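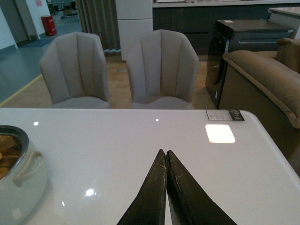

Sestgate Greifer-Kit, zweiter Satz Finger, gekauft im Mai aus dem Restbudget. Kurzes Fazit nach 18 Wochen: gut, aber die Folgekosten stehen in keinem Angebot. Aufgabe bei uns ist Tisch decken und abräumen, Schüsseln, Töpfe, so Sachen. Ein Keramiktopf mit seitlichem Henkel, voll bis fast zum Rand, das ist schon die Oberklasse. Die Finger sehen entsprechend aus: Kratzer überall, an den Innenkanten stehen helle Fasern raus. Wer plant, bitte Verschleißteile gleich mit in den Antrag — nachträglich gibts dafür kein Geld.

Ersatzfinger nur im 4er-Pack, Lieferzeit 16 Tage. Geht so. Bei Sironis wärs schneller gewesen, dafür passt der Flansch nicht ohne Adapter. Hatten wir durchgerechnet, lohnt erst ab dem dritten Arm.

Handgelenkkamera von Kaleck: Bild ok, Halterung fummelig. Hochglanztisch würd ich nicht nochmal nehmen, die Deckenlampen spiegeln voll drin. Matte Platte einplanen, kostet kaum mehr.

Support nett aber langsam, Rechnung kam zweimal falsch. 4 von 5 Sternen. Nächstes Jahr evtl. Holanda zum Vergleich, Angbot liegt schon da.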